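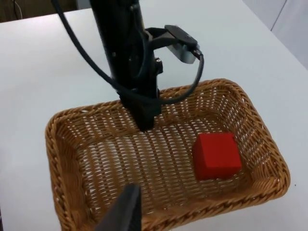
피베리·제렉스, 교육 및 연구용 양팔 로봇 키트 ‘타글레’ 국내 공급 개시

2020년 8월 5일

로봇 교육기기 전문기업 제렉스(Zerex)는 피베리(Fivley)가 개발한 탁상형 양팔 로봇 키트 ‘타글레(Tagle)’의 국내 공급을 시작한다고 밝혔다. 타글레는 대학 실습실과 기업 연구소에서 물체 집기, 옮기기, 분류와 같은 기초 조작 과제를 구성하고 반복 수행할 수 있도록 설계된 제품이다.

키트는 로봇 팔 한 쌍과 그리퍼, 손목 장착형 소형 카메라, 작업대 고정 카메라, 제어 소프트웨어 ‘피라(Pira)’로 구성된다. 사용자는 손목 시점과 고정 시점의 영상을 한 화면에서 확인하면서 동작을 기록할 수 있으며, 기록된 동작은 과제별로 저장된다.

기본 과제

피라에는 난이도별로 구분된 기본 과제 19종이 포함되어 있다. 입문 단계의 ‘바구니 과제’는 정육면체, 원기둥, 공과 같이 형태가 서로 다른 물체와 직사각형 바구니를 사용한다. 평평한 면을 가진 물체와 구르기 쉬운 물체를 함께 다루게 하여, 학습자가 형태에 따른 접근 방향과 파지 위치의 차이를 익히도록 하였다.

빨간색 정육면체가 바구니 안에 있고 빨간색 원기둥과 초록색 공이 흰 작업대 위에 놓인 배치도 이 과제에서 다루는 구성에 해당한다.

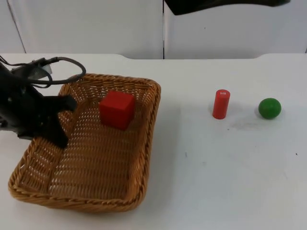

도입 기관 지원

제렉스는 도입 기관을 대상으로 설치와 초기 보정을 지원하고, 담당 교원 및 연구원을 위한 11시간 과정의 운용 교육을 제공한다. 보증 기간은 18개월이며, 그리퍼 손가락과 케이블 등 소모성 부품은 개별 구매가 가능하다.

피베리의 크리산토 바녜스 제품개발본부장은 “조작 실습에서는 같은 조건을 다시 만드는 일에 많은 시간이 든다”며 “타글레는 물체의 초기 배치를 과제 정보와 함께 저장하므로 실습 담당자가 다음 회차를 신속하게 준비할 수 있다”고 설명하였다.

초기 배치는 물체를 바구니 밖에 나란히 두는 방식과 일부를 바구니 안에 두는 방식 가운데 선택할 수 있다. 바구니를 비워 두고 정육면체, 원기둥, 공을 작업대에 간격을 두어 늘어놓는 배치도 지원된다. 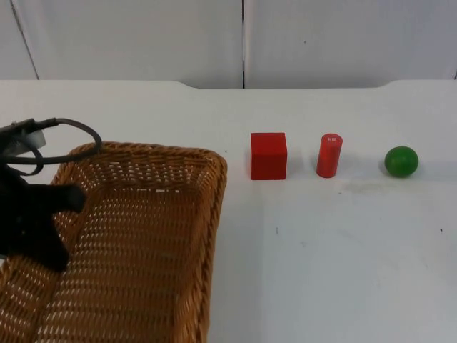

사용자가 직접 준비한 물체와 용기를 새 과제로 등록하는 것도 가능하다. 등록한 과제는 같은 기관 내 다른 타글레 장비로 내보낼 수 있어 여러 조가 동시에 참여하는 수업에 활용할 수 있다.

제렉스는 사전 신청을 접수한 66개 기관에 순차적으로 제품을 인도할 예정이며, 12월에는 피라의 과제 편집 기능을 확장한 갱신판을 배포할 계획이다. 기존 구매 기관에는 갱신판이 무상으로 제공된다.

제렉스 교육사업부 파시타 아키노 이사는 “도입 기관의 교과 일정에 맞추어 설치와 교육을 진행하겠다”고 밝혔다.

제품 사양서와 견적은 제렉스 교육사업부를 통해 신청할 수 있다.

보도자료 담당: 제렉스 홍보팀 이드리수 아난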